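Warming Up Leftovers: How Evenly Does a Microwave Heat Rice?

Group project report, second year Food Science
Pádraig Ó Gríofa and Bláthnaid Kinsella

Why we picked this

Everyone in our hall lives on reheated rice, and everyone has had that mouthful that burns your tongue followed straight away by one that is fridge cold. We wanted to find out how big the difference really is and whether the usual tips (stir it, cover it, make a hole in the middle) do any good. It was great fun to plan and we got far more interested in rice than either of us expected!

Background

A microwave oven heats food mainly by making the water in it move about. The waves bounce off the metal walls and overlap, so some spots in the oven get a lot of energy and others get very little. A turntable helps by carrying the food through the strong and weak spots, but the very middle of the plate hardly moves at all. The waves also only get a couple of centimetres into most foods, and after that the heat has to travel inwards by itself, slowly. Cooked rice is a lovely thing to test because it packs down well and you can make a big batch that is the same all the way through.

What we did

We cooked long grain rice on a Saturday morning, cooled it quickly on trays and put it in the fridge in 200 g portions. There were 40 portions altogether, which filled every shelf we were allowed and one we weren't. Each portion went into the same sort of shallow bowl and was heated at full power, then left to stand for 30 seconds before we took readings with a probe thermometer at the centre, halfway out and at the rim.

We had four methods with ten portions each: plain, covered with a vented lid, covered and stirred once at half time, and a ring shape with a hole pressed in the middle. Bláthnaid did all the probing so that the depth stayed the same, and Pádraig did the timing and wrote everything down. We let the oven rest with its door open between bowls. We forgot to do this for the first three, so we threw those away and made new ones.

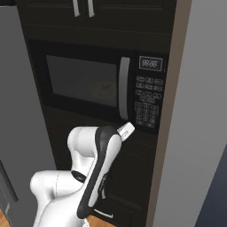

What we found

Plain rice was the worst by a long way. The gap between the hottest and coldest reading in a bowl was nearly 40 degrees on average, and the cold spot was almost always in the centre. Putting the lid on brought everything up a bit and stopped the rim drying out, but it didn't close the gap as much as we'd hoped.

Stirring was the clear winner. With a lid and one good stir the average gap dropped to 16 degrees, and the rice was nicer to eat too (we checked, many times). The ring came second, and we were both really excited by that one, as we had it down as an old wives' tale. With no rice in the centre there is no cold lump, and the inner edge gets heated as well.

Problems

Our rice was not all at the same starting temperature. The portions at the back of the fridge were colder, and we only noticed after lunch. We mixed up the order for the second half, but we should have done it from the start. The ring was also hard to make the same each time. Pádraig's rings were tidy and Bláthnaid's fell in.

We only used one oven and one kind of bowl, so we can't say how another model would do.

If we did it again

We would love to try lower power for longer, and also a thick food like lasagne, which can't be stirred. A longer standing time would be worth testing as well. We'd take the starting temperature of every portion and write it next to the result, and we'd book the kitchen for two mornings. The full table of readings is in the appendix, with the three spoiled bowls marked in red.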